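Esby Home Notes
@esbyhomenotes

Thread on folding cloths, because I've had the same question in my replies since May and it's easier to answer it all in one spot.

I do the cloths at the table, straight out of the basket. I used to do them on the couch and they came out crooked every time. A hard flat surface does most of the work for you.

Take one cloth out at a time. If you tip the whole basket out you end up with a heap in front of you and nowhere to fold. 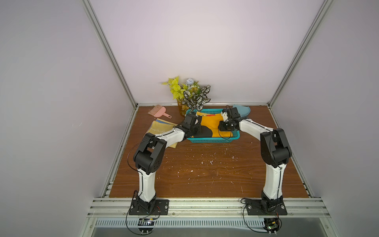 Teal basket, yellow cloth inside. Table's due for a wipe.

On that point, wipe the table first. Lint and crumbs stick to anything fuzzy and then they go in the cupboard with it. I forget this more often than I remember it.

Order I go in: big checked ones, then plain ones, then whatever is left at the bottom of the basket. Big ones first while there's still room on the table.

For a big cloth, lay it out and smooth it from the middle to the sides with a flat hand. Fold in half, smooth again, fold in half again. Stop when it's the width of your shelf. Mine is narrow, so I do one more fold than most people would.

If the cloth has a check in it, use the lines. Match a line on the top layer to the same line underneath and you're close enough to square. Soft flannel types will still go wavy at the sides. Leave them. They flatten under the weight of the pile. 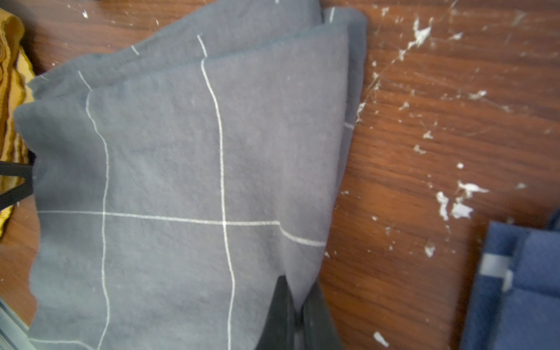
Do you iron checked flannel before you fold it?
I don't. Smoothing it by hand on the table is enough for something that lives in a cupboard, and the creases drop out once it's been used.

A few people asked about the layers not lining up on the folded side. Mine don't either. I put the neat fold facing out on the shelf and the messy edges to the back.

Plain grey ones are harder to get straight, as there's no pattern to go by. I use the hem. Pick the side with the stitching, lay that down first, and bring the other side over to meet it.

Don't pull at a hem that's started to fray. Trim the loose threads with scissors and keep folding.

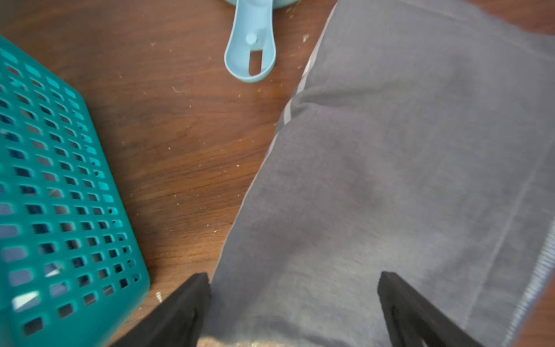

I keep eight cloths going in the kitchen and the rest stay in the hall cupboard. It was 13 for a while, but the ones at the bottom of the pile never got used, so I moved them to the rag bag under the laundry trough.

Colour doesn't matter to me for sorting. Size does. Same sizes together or the pile leans and falls over when you open the door.

Basket goes back to the laundry as soon as it's empty. If it stays on the table it fills up with mail.

Tea towels next, probably on the weekend. Fitted sheets are a separate thread and I'm putting that one off.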